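Most advice on cleaning a weight bench is written by people who sell sprays. I have owned a bench for long enough to have tried a fair number of them, and my view is that you need a bowl of warm water, a little dish soap, two cloths and the patience to go over the thing twice. What follows is how I do it, along with the bits of received wisdom I have stopped believing.

It applies to the ordinary home bench: a foam pad under a vinyl or imitation-leather cover. If yours is real leather, go and read something else.

## What you need

- 2 microfiber cloths, one for washing and one for drying
- A bowl holding 500 ml of warm water
- A few drops of plain dish soap
- A vacuum with a brush head, or a soft dry brush
- An old toothbrush for the seams
- Cotton swabs, if your bench has a lot of adjustment hardware

That's the full list. I'm leaving off the "gym disinfectant concentrate," the "vinyl rejuvenator" and the steam cleaner. I'll get to those.

## Before any water

Take the weights, bands, towels and anything else off the bench and pull it far enough from the wall that you can reach both sides. If it adjusts, set it flat. People try to clean an inclined bench and then wonder why the dirty water ends up in the gap between the seat and the back.

Vacuum first. Everyone skips this. Chalk, dust and skin flakes turn into a gray paste the moment you wet them, and then you're rubbing paste into the texture. Go along the top, then the sides, then the underside edge where the cover is stapled or tucked. Leave the staples alone. If one has lifted, press it back in now, before it catches your cloth or your knuckle.

Check the cover for splits while you're down there. A split changes the job, because water that gets into foam stays a long time. Dry-wipe around it, patch it, and clean the rest of the pad another day.

## Washing the pad

Dip the first cloth, wring it hard, then wring it again. It should feel damp and leave no beads behind when you drag it across the back of your hand. I've seen instructions that tell you to spray the surface "generously." Generous spraying mostly cleans the floor.

Fold the cloth in quarters. That gives you a firm pad to push with and eight clean faces to use before you have to rinse. A balled-up cloth only touches the bench in a few places and leaves the streaks you were trying to get rid of.

Start at the far end and work toward yourself. Lean on the pad with your free hand so it doesn't shift, particularly if the bench is light or the floor is smooth. Do the top in long strokes, then come back for the edges, which get handled far more than people think. Every time you sit down, stand up or drag the bench across the room, you're holding it by the edge.
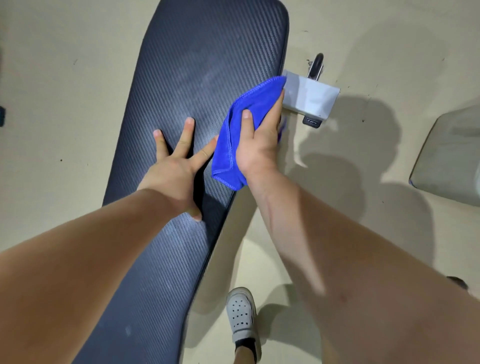

*Free hand flat on the pad, folded cloth pressed along the right edge.*

Textured covers need a second direction. If yours has a carbon-fiber pattern or any sort of woven-look finish, one pass along the length will miss whatever is sitting in the grooves. Go once lengthwise, once across, and use small circles only where a mark won't move. Dark navy and black are sold as colors that "hide dirt." They hide sweat well enough. Chalk and dust show up on them as pale smudges the second a light comes on, usually across the middle, where your back goes.

Rinse the cloth when all the faces are dirty. Change the water when you can't see the bottom of the bowl.

## Seams and corners

Dip the toothbrush in the bowl, flick it nearly dry and run it along the stitching. Short strokes, light pressure. The point is to lift the grime out so that the cloth can collect it, so follow the brush with the cloth straight away. If you brush the whole seam first and wipe at the end, half of it will have settled back in.

Rounded ends are the awkward part, with the cover gathered into little pleats underneath. I give the pleats one wipe and move on. I've read a guide that wanted each one opened with a plastic pick. You're welcome to.

## Brackets, knobs and handles

The metal parts get the same damp cloth, then a dry one right after. Don't leave them to air dry, especially around bolts and anywhere the paint is chipped. A swab gets into the corners of a bracket where a finger won't.

Handles and adjustment knobs are the parts I would clean if I were only allowed to clean one thing. You touch them between sets with sweaty hands, and most people never wipe them at all. Turn them as you go so you reach the whole surface.

Go gently over labels and tags. The lettering on these things is tiny to begin with, and soap plus scrubbing will finish it off. You may want that weight rating or part number one day.

Skip the oil. If an adjustment is stiff, cleaning it is usually enough, and if it isn't, look up what the maker says for your model. A spray lubricant put on by guesswork tends to creep onto the pad, and then you're back at the start with a greasy bench.

## The second pass

Empty the bowl, rinse it and fill it with clean water, no soap. Go over the whole pad again with the rinsed cloth. This is the step that separates a clean bench from one that feels tacky the next morning. Soap residue holds dust, and a lot of what people call "worn vinyl" is old cleaner that was never wiped off.

Then dry it with the second cloth. Don't use the first one, however well you think you've wrung it.

I give the bench 55 minutes before anyone lies on it. I have no science for that number. It's how long my laundry cycle takes, and the seams have always been dry by then.

## The floor

Do it last. Whatever you knocked off the bench is now on the floor in small dark specks, and on a pale floor you'll notice every one. Sweep or vacuum before you move the bench back, and wipe under the feet while you can get at them. Grit under a bench foot will scratch a smooth floor the next time somebody shoves the thing sideways.

## Products I was told to buy

**Besteck vinyl restorer.** It made the pad shiny and slippery. Shiny I could live with. Slippery is a poor quality in something you lie on while holding a bar. It took three washes to get it off.

**Plestberg gym wipes.** Fine for a quick once-over after a session. They dry out before you've finished one side of the pad, so as a proper clean they're expensive and slow. I keep a tub for the handles.

**Lã cloths.** Decent microfiber with stitched hems. I can't tell them from the supermarket ones once they've been through the wash a few times, and I did try.

**Movham steam brush.** Hot steam on a glued and stapled cover over foam. I sent it back unopened after thinking about that for a minute.

**Vinegar.** Somebody always brings up vinegar. It will cut some smells. It will also leave your bench smelling of vinegar, and I wouldn't put it on bare metal.

**Bleach.** No.

## How often

A wipe with a damp cloth after each use, if you sweat on it. The full wash once a month is plenty for a bench with one or two people using it. The schedules that call for a deep clean every week are, as far as I can see, mostly printed on the backs of bottles.

The full job takes me 38 minutes, floor included and drying time left out. If it takes you a lot longer, you're probably using too much soap and chasing the streaks.

## Looking after the cloths

Wash them without fabric softener, which coats the fibers and makes them smear. Keep them away from cotton towels too, or they come out covered in lint and you'll be picking it off the bench. A slightly fuzzy hem doesn't matter. When a cloth starts pushing water around without picking it up, demote it to the floor and get another.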